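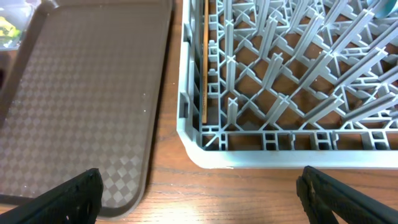 Inese, on the fingertip budget: I would order the longer set and put it under spares for this year. The dish rack decides it for me. Those upright pegs stand close together, and the short tips leave us very little room to get a plate out. Trosteck want 69 a pair, or 17 less per pair if we take 11 pairs.

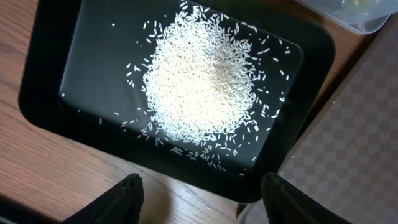 The second arm can wait until June. Opoku have offered to hold their price until then – I have it in writing – and Ridport still can't give a date for the bench. I'd rather spend on tips and a spare wrist camera now.

Could someone at Gimedton check whether the old mounting screws fit? If they don't, add a bag of 100 to the order.

Lamisi Acheampong

Inese Kalniņš wrote:
> Before I send the plan in, I need to know what we are buying
> for the kitchen tasks. At present I have the second arm down as
> the main item and nothing at all for fingertips. We went through
> nearly all of last year's spares money on them, so that can't be
> right. Please reply to the list by Sunday.
>
> Inese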